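Starholm Rights Table

Version 8, README

Contents

This folder holds a table of broadcast and streaming contracts for second-tier sports leagues. We collect the contracts one by one from public announcements, league reports and club accounts. The table is kept at Pirkwood and is used mostly by people who write about the money side of sport.

The current version covers 39 leagues in handball, floorball, volleyball, field hockey and women's basketball. Football is not included. Other tables cover it well and the contract structure is too different.

Files

contracts.csv has one row for each contract
leagues.csv has one row for each league, with country, sport and season months
sources.csv has links and the type of source
changes.txt is the list of corrections, newest on top

Columns in contracts.csv

league_id: matches leagues.csv
holder: the company which bought the rights, written as in the announcement
start_season, end_season: the first and the last season covered
value_local: total value in the local currency, empty if not published
value_basis: "stated", "derived" or "press"
clips: yes or no, whether short clips are sold in a separate package
exclusive: yes, no or shared

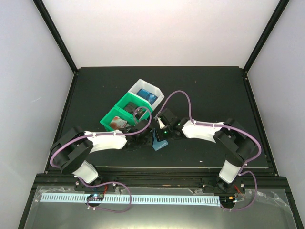 When value_basis is "derived", the value was calculated from a club's yearly accounts. We take the media income of the club, divide it by its share under the league's distribution rule, and round to two digits. Please do not mix derived values with stated values in one chart without a note. The difference can be large in leagues where the title winner gets a bonus.

Contracts shorter than 60 days are left out. These are mostly for a single cup weekend and they made the averages look strange in version 6.

Known problems

The Frerichs package for volleyball was sold together with beach events. We could not separate the two parts, so the full value is on one row.

Urneck changed its reporting year to end in May. Rows before and after this change overlap by some weeks.

Of all rows, 200 have no value at all. They are still useful for length and exclusivity, but filter them before you sum anything.

The column "clips" is weak for older contracts. Many announcements did not mention clips, and an empty cell means unknown. It does not mean no.
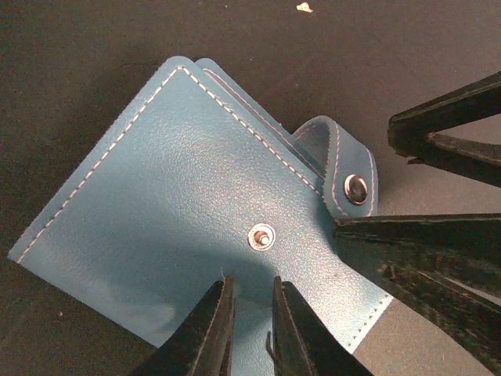 Card holder, teal-blue leather with light stitching.

Updates

New rows are added on Monday during the season. Corrections need a public source, and a screenshot is not enough. If two sources disagree, we keep the one from the league and write the other in sources.csv.

Use

You may use the table for any purpose if you name Starholm Rights Table and the version number. Please do not remove the value_basis column when you share a copy.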